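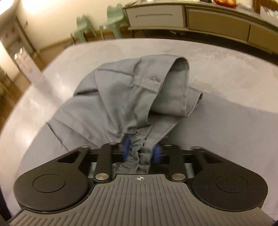 Home Features Workshop Archive Subscribe

Teaching the Fold

Cloth is a poor subject for conventional programming. A bracket has one shape and a garment has as many as it likes, so the group at Dritach stopped writing folding routines last June and began recording people instead.

The method is demonstration by hand. An operator holds a gripper tool fitted with a camera, works the fingers with a trigger, and folds the garment on a table. The camera logs what the fingers saw; software recovers the path of the tool. No arm is present during recording. The policy trained on the results, called Givus, is later run on an arm carrying the same fingers.

Heather Bolger, who manages collection, sends operators into ordinary kitchens and dining rooms. Her first set was recorded in one lab under fixed lighting, and the policy trained on it did badly when the blinds were opened. The present set holds 470 demonstrations from 14 homes. Glossy tabletops are kept in deliberately.

Most of the difficulty is in the grasp. Take too little fabric and only the top layer moves. Take too much and it bunches between the pads, and the next fold starts crooked. Operators are told to leave a bad grasp in the recording, release, and try again. "If every example is clean, the arm has no idea what to do with a mess," Bolger said.

Kane Tomoana, at the Kerslake site, prefers remote control. His operators move a leader arm and a follower copies it, which guarantees that every recorded motion is one the robot can make. It is also slow. He puts a single fold at roughly 17 seconds by leader arm, well behind the handheld tool, and his people tire sooner.

The two sites now share a test protocol. Remote sessions will cover the awkward cases, chiefly sleeves and waistbands. Handheld work supplies the rest.

Related
Force Sensing on a Small Budget
The Grultthorpe Sorting Line, One Year On
Calibrating a Wrist Camera

Comments

Trudy Grimshaw: Does the trigger log finger width, or just open and closed?

Lachlan Whitcombe: We tried leader arms for bagging. Agree about the fatigue. Shoulders went first.

Manaia Cosgrove: Would like to see failure rates split by fabric weight.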